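3.2 Cell upkeep

Both arms of the Henstead cell hang from an aluminum frame over one long table and handle garments between them. 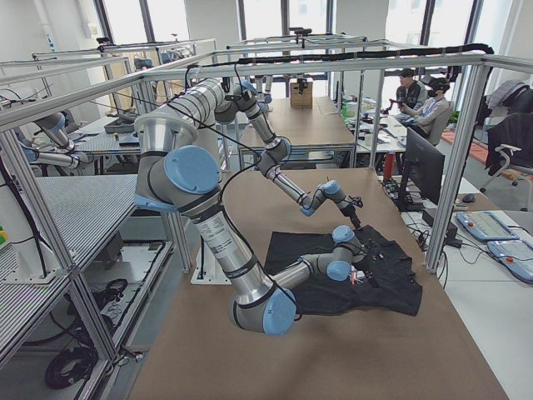 Cables strapped to the links were re-tied every 23 hours of running, with slack left at each elbow. Gripper bolts were checked by Mosoti and Kinyua before each block of 46 trials. Any bolt that turned was cleaned and refitted, and the wrist camera recalibrated.
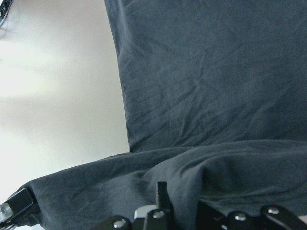

Figure 6. Wrist camera view of grey cloth above the gripper, bolt heads visible.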